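Policy sees a tilted room and the gripper goes wide of the desk lamp – camera frame or planner?

Posted in Simulation and Control by tostlow_arms

Hello all. I have a two-arm robot in a simulated bedroom, and I try to make it reach the items on the dresser, mostly the lamp and the small yellow object in front of it. The policy was trained on 3,000 episodes from our older room, where the cameras were level. In the new room it moves with confidence but it stops beside the furniture. In 300 test runs it touched the lamp 7 times. I attach views from one run.
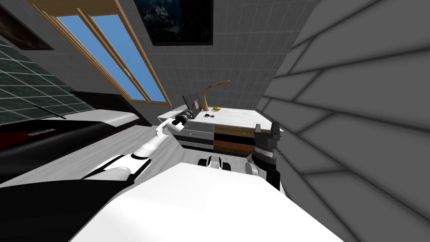
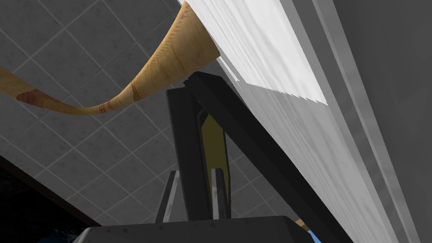
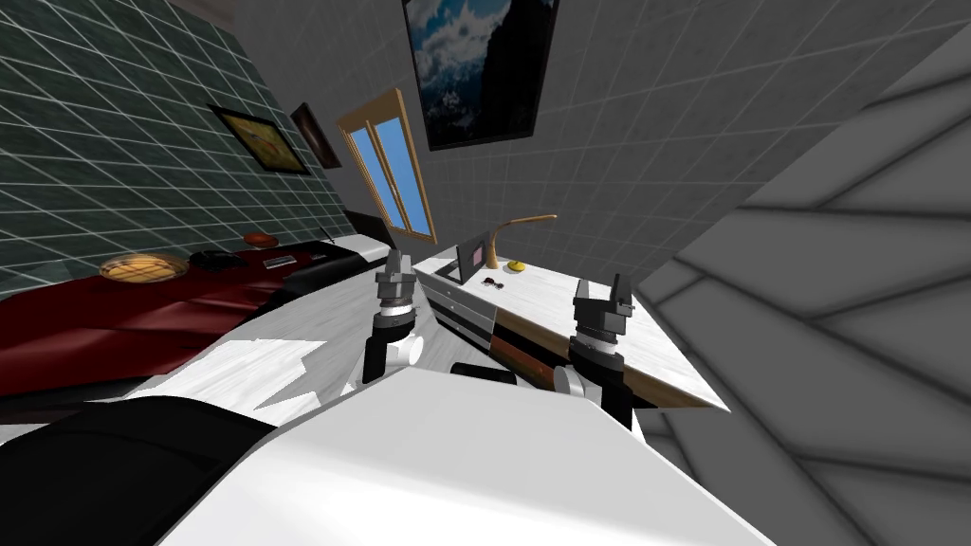 First and last: views over the robot body. Middle: close view from under the gripper, fingers against the ceiling.

What I already checked:
The joint readings are same as the simulator state.
The lamp position, when I print it in world coordinates, is correct.
If I give the planner the true position of the lamp, it plans without complaint and the arm arrives.

So I believe the planner is healthy and the mistake is in perception. But my colleague says a tilt like this should not matter, because the network has seen a lot of variation. We use Kesta for the rendering and our own small tool, Leone, for writing the camera poses. Which side would you open first?

Gilang Kusuma
I would open Leone first. Your third check is the important one. When the true position works, the arm, the planner and the collision model are probably fine, and what remains is how a pixel becomes a point in the robot base frame.

In the first and third views the room leans very much to one side. Please find out if this roll is also written in the extrinsics which the policy receives. I had the same trouble last October. My renderer applied the roll of the camera mount, but the exported pose was saved before the mount was rotated, so picture and matrix did not agree. Everything looked reasonable when I watched the video, and the hand went always to the same wrong side.

A test which takes a few minutes: take the corners of the desk top in world coordinates, project them with the exported pose, and draw them over the picture. If the drawn corners do not sit on the real corners, you have your answer. Do this also for the close camera, separately. It can have a different mistake.

About the variation, I agree only partly with your colleague. Variation helps when it covers the case. If all of the 3,000 episodes were level, then a strong roll is a new thing for the network, even with correct matrices. After you repair the pose (if it is broken), I would record maybe 1,000 more episodes with random roll and train again from your present weights.

One more remark – in the close view most of the background is ceiling. If your policy gives equal weight to all the cameras, that one can say little about the yellow object at such a moment. I would try a run with this camera masked, to see how much the result changes.

eltus_user
just rotate the images back before you feed them. worked for me

Gilang Kusuma
Rotating the image is possible, but then you must rotate the pose with the same angle, otherwise you make a second mistake on top of the first. Also the corners become black after rotation and the network has not seen this.

tostlow_arms
Thank you both. I made the overlay test from Gilang. The drawn corners are far from the desk in the body camera, and they are good in the close camera. Leone was taking the pose of the mount and not of the lens. I corrected it, and now the reaching is better but not yet like in the old room, so the recording with random roll is started tonight. I will write the result under this post when the training is finished.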